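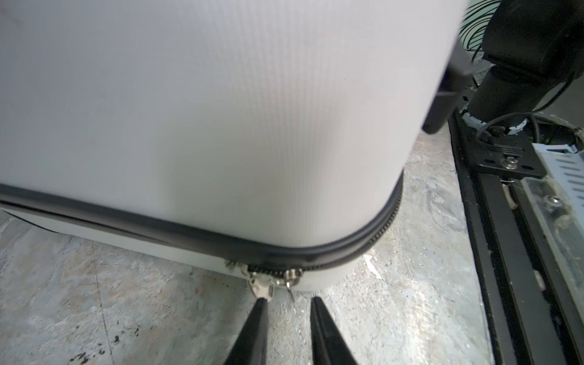
Notebook, storage and packing workshop
Entry for February, opened 9:40 a.m.
Subject: white zip case, closure and handling

Purpose of the entry. The workshop has been asked to settle how the white cases are to be opened, closed and sealed before they leave for the Burnivmont store. The previous instruction sheet was written for the rigid Willeck boxes and does not carry over well. This entry records what was agreed at the bench and what remains open. It replaces the loose notes clipped inside the back cover.

Case under review. Large, white, fabric-covered, with a fine vertical rib in the surface. Rounded lower corner. Black zipper on a thick black tape, running low along the side, with a narrow white base panel beneath it. Two silver sliders. One has a flat pull tab. The other has a small ring with a thin metal pin or lock hanging from it. The sliders are therefore not interchangeable for our purposes, and the instruction must say which one is meant. Agreed wording: "tab slider" and "ring slider." Please do not use "left" and "right" in the sheet. The words change meaning as soon as the case is turned, and two of the loose notes contradict each other on this point.

Opening. The tab slider is to be moved first. The ring slider stays parked until the tab slider has passed the first corner. On the curve the tape should be supported from behind with the flat of the hand. Pulling at an angle to the teeth is not permitted, including when the case is empty. If a slider stops, it is backed up a short distance and started again. It is not forced. Beeswax may be applied to the teeth, sparingly, and only from the stick kept in the second drawer. The silicone spray is withdrawn from use on anything with a white cover. It marked a sample panel in the Bultis lot and the mark did not come out.

Closing. Same sequence in reverse. Contents are to be pressed down and held before the sliders are moved. The zipper must not be used to compress the load. Textiles are folded to sit inside the base line, with the heaviest pieces at the bottom and nothing hard against the curved corners. Tissue goes in last. Check that no tissue edge is lying across the track.

The sliders are brought together and left touching or nearly so. Where they finish is a matter for the receiving store. Burnivmont has requested that they finish low on the side so the tag can be read with the cases stacked. The Ebrahimi collection prefers them at a corner. The sheet will carry both, under separate headings.

Cycle trial. A trial of 1,000 open and close cycles was proposed for one case from the current delivery, with inspection every 100 cycles. Inspection to cover the teeth, the stitching of the tape, the rounded corners and the fit of both sliders. The count stood at 438 when the entry for the previous session was closed, and at 479 when work stopped for lunch today. No result is to be quoted outside the workshop until the full count has been reached. One remark for colleagues who take over the trial: the corner is where the hand wants to speed up. Keep the pace even, or the later figures will not compare with the earlier ones.

Floor. The concrete is scuffed and stained, and there are small black specks in one area that had not been entered in the cleaning log. A scrap of white paper was also lying near the case. White covers should not be set directly on this floor. From this entry onward a clean cotton sheet or the gray felt mat is to be laid first, and the mat is to be shaken out outside the building, away from the door. The base panel sits very low and will take up whatever is beneath it – this applies equally to short stops on the way to the shelves.

A damp white cloth, plain water, is the first step for any mark on the fabric. Blot, do not rub along the rib. If the mark remains, leave it and record it. Solvents only after a test on the inside flap, with the result written here.

Lifting. Two persons for a full case. Hands under the base, not on the zipper tape. Cases are not dragged, and they are not stood on a rounded corner while a shelf is being cleared.

Sealing. The numbered tie goes through the ring. It has not been decided whether the tie must also pass through the pull tab. Passing it through both would hold the sliders together, but it puts some strain on the tab if the case is lifted carelessly. Two ties were tried on a spare slider set this afternoon. The narrow one held its shape. The wide one twisted and is not recommended. Further ties of the narrow type have been requested from Bultis.

Open points.
Position of the paper label. The adhesive pocket does not hold on ribbed fabric. A tie-on tag is the likely answer.
Whether the Willeck shelf depth is sufficient for the case lying flat. Measure before the next delivery and enter the figure here.
Replacement sliders. None in stock in silver.
Wording for the inside flap card. Draft is in the tray. Comments in pencil, please.

2:15 p.m. Draft sheet revised to follow the sequence above. Old Willeck sheet removed from the wall and filed. Trial to resume from 479.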